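Relatório de visita: unidade de eletrodeposição da Kováčik, Puklow

A visita à unidade de Puklow decorreu em maio, a convite da direção técnica, e durou uma manhã. O grupo foi recebido por Kamil Štěpánek, responsável de processo, e por Sabina Paulík, do laboratório de controlo. O objetivo era conhecer a linha de banhos de ouro e prata para bijutaria, instalada no pavilhão que antes servia de armazém à Brergate, e comparar o tratamento de efluentes com o que se pratica em oficinas de menor dimensão.

Receção e preparação de superfície

As peças chegam em bruto, na maior parte latão fundido ou estampado. A triagem é visual. Peças com porosidade aberta são devolvidas ao fornecedor, porque o poro retém eletrólito e o defeito só aparece semanas depois, sob a forma de mancha.

O desengorduramento faz-se em duas etapas: ultrassons em solução alcalina a 60 °C, seguidos de desengorduramento catódico. Entre cada etapa há lavagem dupla em contracorrente. A ativação ácida é curta e a transferência para o primeiro banho faz-se sem secagem intermédia. Štěpánek insistiu neste ponto: a maioria dos problemas de aderência que lhe chegam de clientes externos tem origem numa pausa entre a ativação e o níquel.

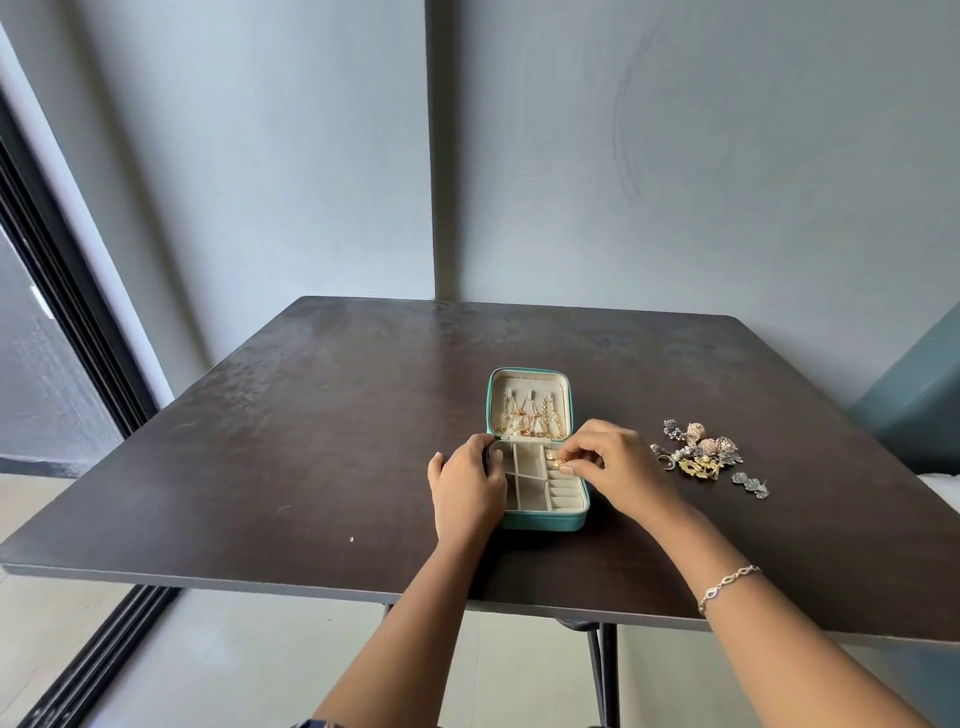

A sequência de deposição é convencional. Cobre ácido para nivelamento, barreira intermédia e acabamento. Para as referências destinadas a contacto prolongado com a pele, a barreira de níquel foi substituída por bronze branco, de acordo com a especificação de cada cliente. O bronze branco é mais caro e menos tolerante a variações de densidade de corrente – nas gancheiras muito carregadas nota-se diferença de tom entre o topo e a base.

Linha de ouro

O banho de ouro é de tipo ácido, com cuba de 400 litros e filtração contínua em cartucho. A concentração de metal é verificada no início de cada turno por fluorescência de raios X; o pH e a densidade, de duas em duas horas. O registo é feito no Levimum, programa interno que bloqueia a entrada de nova gancheira se faltar uma leitura. O bloqueio pareceu-nos eficaz, embora os operadores se queixem do tempo de arranque do terminal.

O laboratório mede a espessura em oito peças por lote, em pontos fixos definidos num desenho de cada referência. As correntes finas são o caso mais difícil: os elos em contacto fazem sombra uns aos outros e a espessura no interior do elo fica sempre abaixo da exterior. A solução adotada foi a agitação da gancheira com movimento vertical, combinada com corrente pulsada. Sabina Paulík mostrou cortes metalográficos antes e depois da alteração, e a melhoria é clara nas malhas redondas, menos nas malhas planas.
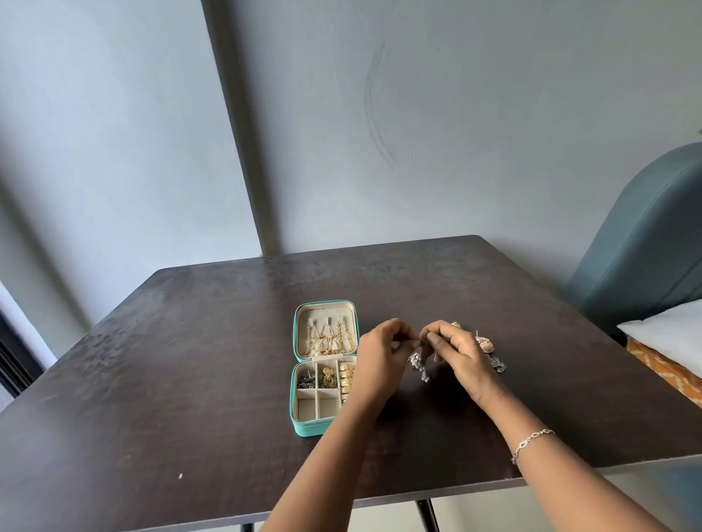 Na prata, o problema é outro. O depósito sai conforme, mas escurece em armazém se a passivação for insuficiente. A unidade abandonou os tratamentos com crómio hexavalente e usa um filme orgânico por imersão. O ensaio de controlo consiste na exposição a atmosfera com sulfureto, com leitura de cor antes e depois. No mês anterior à visita tinham sido processadas 1.222 gancheiras de prata, e as rejeições concentravam-se nas peças com cavidades fechadas, onde a água de lavagem fica retida.

Efluentes

As águas cianuradas e as ácidas seguem em coletores separados, com bacias de retenção independentes. A oxidação dos cianetos é feita em duas fases, com controlo de pH e potencial redox. As lavagens da linha de ouro passam ainda por resina de permuta iónica, enviada para recuperação externa quando saturada.

Não nos foi permitido entrar na sala do evaporador, em manutenção nesse dia. Ficou combinado o envio posterior dos valores de consumo energético, que à data deste relatório não tinham sido recebidos.

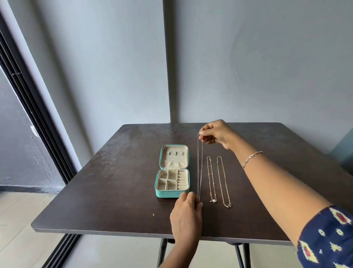 Notas para quem pretenda visitar

A marcação faz-se por escrito. É obrigatório calçado fechado e os óculos são fornecidos à entrada. O parque de estacionamento fica do lado norte e o acesso pedonal obriga a contornar o pavilhão.

Comentários (3)

R. Matias
A corrente pulsada é com que ciclo? Aqui tentámos em malha veneziana e o ganho não pagou o retificador.

galvano_norte
O bronze branco em gancheira cheia dá sempre isso. Ânodos auxiliares em baixo resolvem parte.

Teresa L.
Se chegarem os consumos do evaporador, publiquem, por favor. Estamos a decidir entre evaporação e osmose.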